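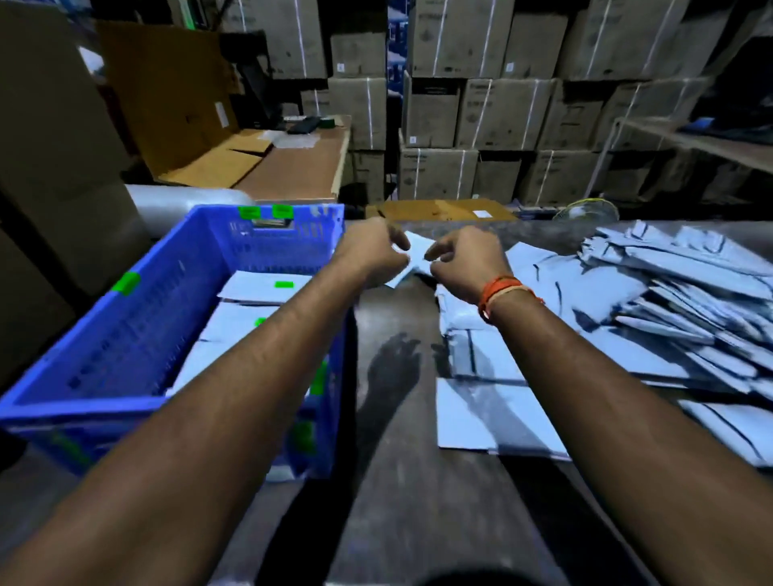
Esside to Automate Label Checks and Sorting at Brinddale Packing Site

BRINDDALE – Esside will start using an automated sorting line at its Brinddale mail-order site in August, the company said. The line, built by Vrettos, reads the label on each mailer and sends it to the right outbound lane.

Packing stays a hand job. Staff will still fill the bags, match the paper slip to the order and place finished mailers in crates. The change comes after that point. Until now packers have carried full crates to a second table and sorted the contents by route, a task that takes up to 3 hours of a shift.

"People here are good at packing, and they spend too much of the day walking," said Laine Strazds, site manager. "The line takes over the walking and the route sorting."

All 18 packers will keep their jobs and current pay. Each will get paid training on clearing jams and handling labels the scanner cannot read. Lucimara Nogueira, who has packed at the site since it opened, will lead the training on the early shift.

"I asked what happens when it stops at 4 p.m. with the truck waiting," Nogueira said. "We now have a written plan for that, and we can go back to sorting by hand."

The line is set to handle 1000 mailers an hour. Packing targets will not change during the trial period.

Media contact: Shagufta Rana, Esside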